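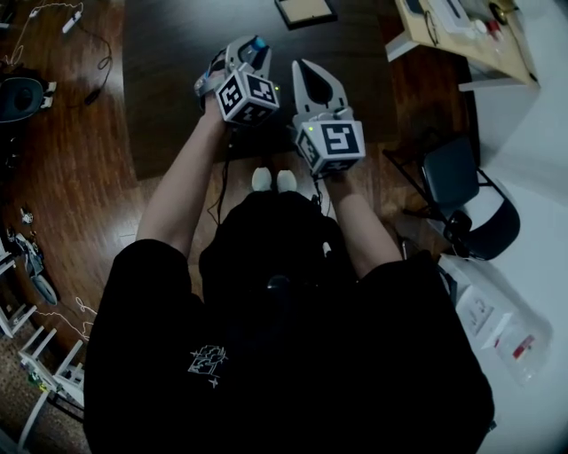 3. System Under Review

3.1 Kit contents and setup

The Cernex kit is sold by Gurkholm as a complete package for recording demonstrations of two-handed manipulation without a robot present. It consists of a pair of hand-held grippers with marker cubes, a unit worn by the operator, and recording software licensed by the seat. The version under review was supplied with the standard finger pads, and no parts were changed during the evaluation.

Setup was carried out according to the vendor's printed guide. New operators completed the guided introduction in 14 minutes at the median, and the slowest took 40. Most of the added time was spent on pairing the two grippers with the software, a step that must be repeated whenever either unit is powered down. The guide does not state this clearly, and Gurkholm has been informed.

3.2 Recording environment

Sessions were held at the Retinham site in an open office used by other staff during the day. The vendor advises that tracking will tolerate ordinary background activity, and the evaluation was designed to test that claim under normal lighting. Figure 2 gives a view from one of the grippers.
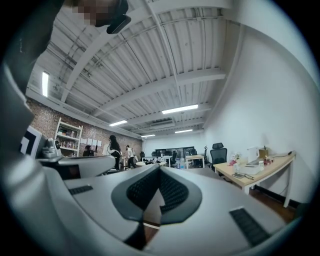 Figure 2. View from a hand-held gripper at the Retinham site, with the V-shaped grip pad in the foreground and ceiling lighting overhead.

The wide field of view has clear benefits for later training, as the fingers and much of the surrounding room are captured together. It also has costs. Straight edges bend strongly toward the borders of the image, and the correction profile shipped with the kit removed only part of this effect. Teams that intend to measure distances from the recordings should plan to run their own calibration.

3.3 Data yield

A total of 78 episodes were recorded with the kit. Of these, 11 were rejected by the software's automatic check, in most cases for loss of tracking when one marker cube passed behind the other.
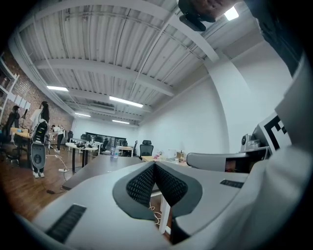
Rejected episodes are kept on disk and may be restored by hand — a sensible choice, although the menu for doing so is hard to find. The same tasks were repeated with the Memon kit, which has no automatic check and leaves all screening to the user. Yield figures for the two products are therefore not directly comparable, and Section 4 reports them separately.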